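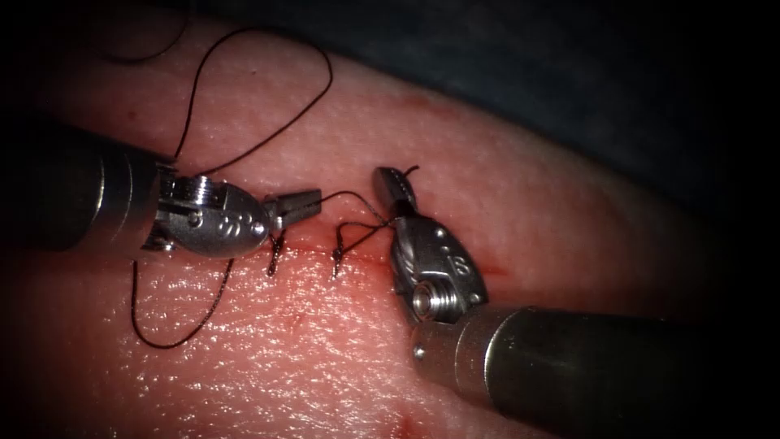
Saber Succession Chart, bound edition

Shop > Royal history > Charts and reference

13 June 2024, by Bình Mạc

The Saber Succession Chart sets out the line of descent of the British crown across 1,000 years, with 127 family groups on folding sheets. Each sheet covers one royal house. Marriages run across the page, children run down it, and those who reigned are set in heavier type. Disputed claims are shown with a broken line.

This edition was revised by Wolfram Kleinschmidt. He has redrawn the Stuart and Hanover sheets, which were hard to follow in the old printing, and moved the notes on titles to the back. 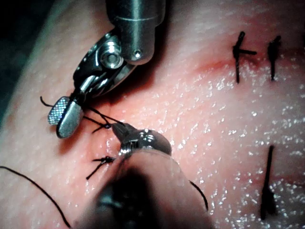

The chart is sewn by hand at the Trallside bindery and will open flat on a desk. Black thread is used throughout and left showing down the spine. It stands out against the pink cloth cover much as the black sutures do against the pink surface in the photo, though the cloth has a matt finish and none of those small white glints. A plain grey cover can be ordered – please allow 2 extra weeks.

Supplied with a slipcase and a printed index of more than 3,000 names. The index is also sold separately under the name Fuledix, for owners of the first edition.
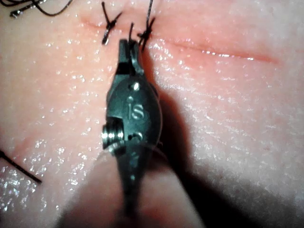
Instrument marked "is", with its jaws towards a thin reddish line.

Orders are sent from our Bolulgate shop. The next printing is due in December. Sheets can't be bought singly.

We use cookies to remember your basket. Accept / Manage settings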